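Skundale PC Teardown Demonstrations

Version 4
Maintained by Polyxeni Deligiannis and Ourania Zervas
Last edited 31st January

Overview

Skundale is a set of teleoperated demonstrations of desktop computer disassembly and partial reassembly. An operator drives a single arm with a two-finger gripper through a leader arm of the same geometry, and the follower arm copies the motion. We record joint positions, gripper opening and video for each attempt.

The set holds 358 episodes. Most of them are short and cover one step of the job, such as releasing a memory latch or pulling a data cable. Longer episodes that chain several steps are tagged "long" in the index file.

We started the collection in June at the Meredith workshop, where old office machines are taken apart for parts. The set is meant for training and testing imitation policies on contact-heavy work in tight spaces. It is a poor fit for general pick-and-place. There are very few free-space moves and almost every grasp happens next to something the arm should not hit.

Tasks

mem_latch - push open a latch on a memory slot
mem_pull - lift out a memory module once its latches are open
mem_seat - put a module back and press until the latches close
sata_pull - unplug a SATA data cable at the drive end
sata_route - move a cable out of the way and leave it there
psu_plug - unplug a power connector from the board
long - two or more of the above in one take

mem_seat is the hardest for operators and has the lowest success rate. Expect a lot of pauses and small corrections in it. We left these in. If your method is sensitive to idle frames, use the trim script in tools, which drops stretches with no joint motion at either end of an episode but does not touch pauses in the middle.

How episodes were recorded

The case lies on its side on a rubber mat with the side panel off. The operator stands at the leader arm and can see the case directly as well as on a monitor showing the wrist view. Early episodes were driven mostly by direct sight. From version 2 on, operators were asked to use the monitor for the last part of each approach, so that the information they act on is closer to what a policy will get.

Each episode starts from a rest pose above the case and ends when the operator presses the foot pedal. Success or failure is marked by the operator right after, and a second person checks the mark later against the video. Where the two disagreed we kept the second mark and set the flag relabeled to 1.

Machines were unplugged and left to stand before any work. No episode involves opening a power supply, and you should not use this data as a reason to try it.

Files

episodes/ - one folder per episode, with states.csv, actions.csv and wrist.mp4
index.csv - episode ID, task, operator code, case code, success, relabeled
calib/ - wrist camera intrinsics and hand-eye transform, one file per recording block
tools/ - loader, trim script, plotting script

Actions are target joint positions. They are not deltas. Gripper opening runs from 0 (closed) to 1 (open). Timestamps are in seconds from the start of the episode.

Wrist view

The wrist camera looks down past the fingers, so both fingertips stay in view when the gripper is closed or partly closed. Exposure was fixed per block. Light-colored metal can wash out, and printed text on it is often not readable. We did not correct for this.

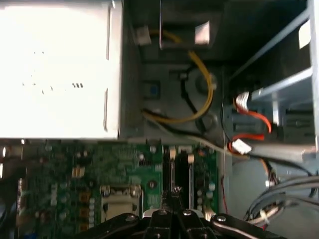

Wrist view over an open case, fingers pointing toward the two black memory slots.

Cables are the main source of variation between episodes on the same case. We did not reset them to a fixed layout. Policies trained on a single case tend to do badly when a loop of cable hangs somewhere new, so please hold out by case code when you report results.

Known problems

93 episodes have a small offset between video and joint data. They are listed in sync_notes.txt with the shift to apply. The loader applies it by default.

Operator code K2 covers two people who shared a login at the Kosholm site. We can't separate them now.

A few sata_pull episodes are marked as successes although the plug came out at an angle. We count any full release as a success.

License and contact

Free for research and teaching. For commercial use write to Lisico, who own the recording hardware and hold the rights to the set. Bug reports and label corrections go to Ourania Zervas through the issue tracker - please include the episode ID.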